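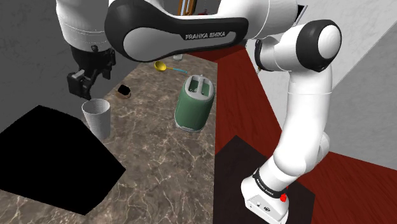
Clirnument Water Reuse Scheme: Progress Report to the Atura Fund

Reporting period: January to date
Submitted: Apr 21, 2025
Prepared by: Yavuz Öztürkmen, project engineer

1. Status

The scheme collects roof run-off from the Ekinci Street workshops and supplies it to the toilets and yard taps. Installation of the storage tanks is complete. Pipework to the north block is complete and has been pressure tested. Pipework to the south block is almost 1,000 metres shorter than in the original design, following the decision to route it through the existing service duct.

2. Work done in the period

Storage capacity on site is now 4,000 litres per block. Leaf filters were fitted to all downpipes on the north block. The first pump set, supplied by Animer, was delivered with the wrong float switch. A replacement was received and fitted at the supplier's cost. The mains top-up connection was inspected and passed, subject to a label being fixed at the air gap.

3. Delays

The south block is three weeks behind programme. The duct contained old heating pipe with lagging that had to be sampled before removal. Results were clear, and the pipe has been taken out. The handover date for the north block does not change.

4. Spending

Expenditure remains within the approved budget. The saving on south block pipe has been set against the cost of sampling and disposal. We request approval to carry the remainder into the metering line, which was under-priced at tender.

5. Next period

South block pipework, pressure test and flushing.
Meters on both supply lines, read monthly for six months after handover.
Maintenance sheets for the filters and pumps, to be issued to the site manager.

A decision on the transfer in section 4 is needed before the meters are ordered. The quotation is attached as Annex B.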